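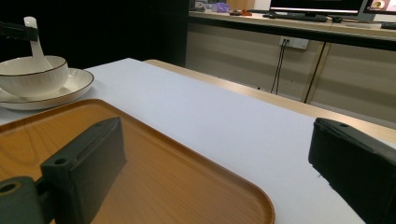 The wooden tray, on the white table.

I meant to write about the club last week and then the second half of the Stodcombe match ran away with my whole evening, and I've been thinking about it ever since. We were two goals down at the break, the wind was coming straight across the field, and I had pretty much made up my mind to leave early and beat the traffic. I'm so glad I stayed!

Martim Morais came on at left back (not his spot at all, he's a winger if he's anything) and the whole side woke up. Serena Monti, who has sat next to me for 5 seasons, grabbed my sleeve so hard at the equalizer that I spilled my coffee down both of us. Then Sérgio Mendes headed in the winner off a corner, 3 to 2, and I think I hugged a man I have never met.

The gate was 1,768, which for Irnholm in this kind of weather is lovely. Almost 156 of those had come over from Stodcombe, and they sang right to the end, bless them.

Next up is Skov, away. Marlene Robichaud is driving and there's one seat left in the back, so leave me a comment if you'd like it.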